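Jolien Bosman Would Like You to Read Your Stack Traces
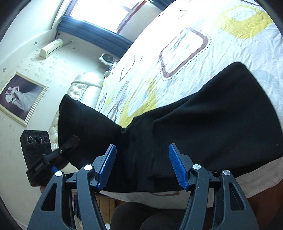 Blue ridged finger pads on a hand-held gripper.

Jolien Bosman has spent most of her working life looking for bugs that other people swore were impossible. She keeps a text file of them. It has 145 entries, and the oldest is a missing null check she wrote herself.

"I left it at number one," she says. "It keeps me polite in code review."

Bosman leads the team behind Zindurano, a small debugging tool made by Cesturus that sits beside a running service and saves the last 1,000 log events before a crash. The first version saved 100. Customers complained, and the cause of the trouble was usually event 101 or thereabouts.

"We picked the number because it looked tidy in the settings window," she admits. "I'd love to tell you there was a study."

I asked what people get wrong when they start hunting a bug. She sighed for a while before answering.

"They read the last line of the stack trace and start typing. The last line is where the program fell over. The banana peel is further up - sometimes in a file you haven't opened in years."

Her own method is slow. She reproduces the fault, writes down what she expects each variable to hold, and only then sets a breakpoint. Conditional breakpoints get special praise, mostly because she once pressed Continue 300 times in a loop before learning they existed.

"My finger hurt. A colleague at Peeters watched the whole thing and waited until I was done to mention it."

The next release, code-named Laltport, is planned for May and will let two developers step through the same saved session from different machines. Early testers like it, though Bosman reports that most of their time goes into arguing over who gets to press Step Into.

Will there be a feature that suggests the fix?

"People ask for that," she says. "I ask them to send me the bug first. Usually they find it while writing the email, and then I never hear from them again."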